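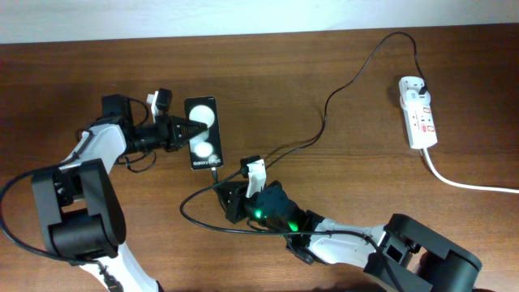 Phone and power strip on the table, Lastow house.

Cold season at home: quick stuff that helps

October again, everybody coughing. My list, in no order. Not a doctor. If it's bad or drags on, call one.

Drinks first. Fill a big pitcher in the morning, 2 quarts, leave it where the sick person can reach. Warm is nicer than cold on a raw throat. Lemon and honey if you like it (no honey for babies under one, ever). Broth counts. Freeze leftover broth in muffin tins, pop out, bag them up. Quick to thaw at 3 am when you dont want to think. 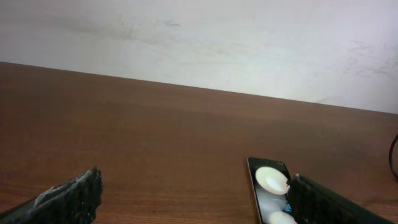 Wiping down. Start with whatever hands touch most: faucet handles, fridge door, light switches, remotes. Soap and water first, then the disinfectant, and let it sit as long as the label says. Most people wipe it right off. Walls are lower on the list. Ours has a band of grayish smudges up on the left and patchy scrapes just above the table, and those can wait till everyone's well. Wood table gets a damp cloth only, then a dry one. Go with the grain.

Hands: 20 seconds, backs and thumbs too. Separate towel for the sick one, or paper. Swap the shared towel daily.

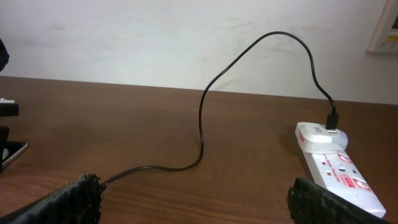 Then the dishes. Hottest water you can stand, or just run the machine. Toss the sponge when it smells. Mugs are the worst, people set them down and pick up teh wrong one. Rubber band on the handle, different color each.

Humidifier: empty it every day, rinse, let it dry out. Distilled water if you can get it. The Nornbridge grocery has jugs on the bottom shelf, way in back.
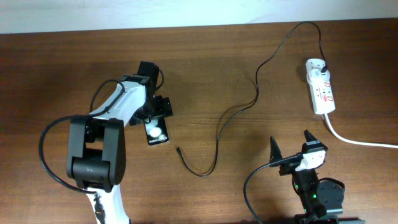 Soup for no energy days

One onion, carrots, celery, whatever chicken is left over. Cover with broth, simmer till soft. Rice goes in a separate pot or it drinks the whole thing. Salt at the end. Ginger if the nose is stuffed up. Fridge it within 2 hours, shallow containers.

Crackers on the side.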